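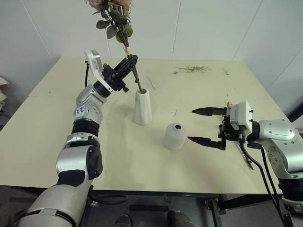
Ciltstead Sound Pack for block-building games

Ciltstead replaces the default sounds in your world with ones recorded outdoors and in old buildings. Footsteps, doors, rain, digging, water, the lot! The first version came out in 2017 with a handful of footsteps and a very loud gate, and it has grown to 1104 separate sounds since then.

The thing I love most about it is the footsteps. Every surface has several versions, so a long walk over gravel doesn't turn into the same crunch over and over (if you've ever built a long gravel road you'll know the one I mean). Sand is soft, snow squeaks a bit, and planks sound hollow when there's a gap under them.

What you get

- Footsteps for 53 block types
- Three kinds of rain: open ground, under leaves, under a roof
- New cave noises, quieter than the old ones but much creepier
- Doors, hatches and gates with a proper latch
- A "calm" version with softer monsters, lovely for building late at night

Music is left alone, so it sits happily alongside any soundtrack you already use. It works with texture packs too. I play with Hokasia, the soft painted one, and the two suit each other so well that I can't go back to plain.

Installing

Download the zip and leave it zipped. Drop it into your packs folder, start the game, and move Ciltstead to the top of the list. If you use the Sidex loader, put it above the Ahn weather add-on or you'll hear two lots of thunder. Restart after changing the order.

Known problems

Boats still use the old splash when you climb out on the left. Lava is a touch loud in small rooms, so turn blocks down a notch for now. Both should be sorted in the December update, along with new bees!

The pack is free for your own worlds and for servers. Please don't upload it elsewhere, just link to this page. Requests for sounds are very welcome, the odder the better.

Filed under: Packs & Add-ons, Sound
Last updated October 26, 2023
2134 likes | 53 comments | Share
Contact | © Ciltstead | Back to top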